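Unit 5 handout: notes on the demonstration at Troteck

Bring these notes to the seminar in September. The demonstration used a wheeled robot running the Skikano control software. The task was tidying a table in a furnished room. There were 12 trials, and you should have the log sheet for each.

Papers and small items are hard for different reasons. A sheet lies almost flat, so the fingers have little to close on – a fold helps. A bunch of keys has no fixed shape, and a strongly patterned table top makes its outline harder to find.

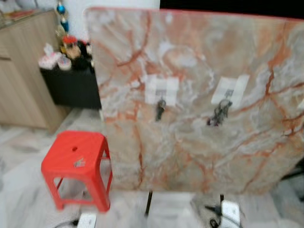

Timmermans asked whether a plain table would have been a fairer test, and was told that homes rarely have one.

For the seminar, read section 2 of the course reader and write half a page on grasp choice for thin objects. Log sheets are on the shelf in room 2458.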